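Write the rule down before the robot moves

I have sat through a good many meetings about safe practice for robot arms, and I've come to love the dull ones best. Last Thursday Parvathi Nair read out all 13 of the rules we use at Rondwood, slowly, while our coffee went cold, and by the end I wanted to cut four and rewrite the one on grippers entirely.

It says to "take care near surfaces." Well, bless whoever wrote that, but take care how? I would much sooner see a plain distance and a plain speed — and the same ones used in simulation, where people get so terribly relaxed. A habit picked up in a rendered room comes along to the real bench, I'm afraid, and Bożena Kaczmarczyk, who has reviewed more of our runs than I have, is with me on this. Let's hold the simulated arm to the full list, please, even on a Friday-afternoon sort of run.

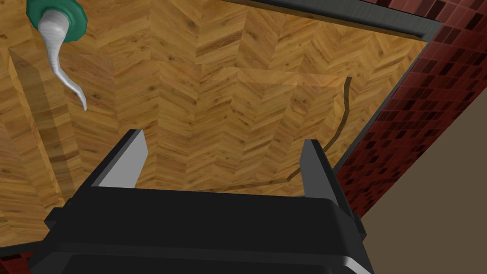
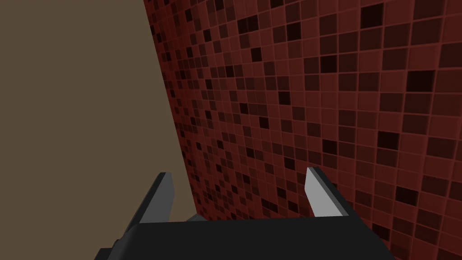 Two simulated views of the gripper, with red mosaic tile in both and the parquet in the first.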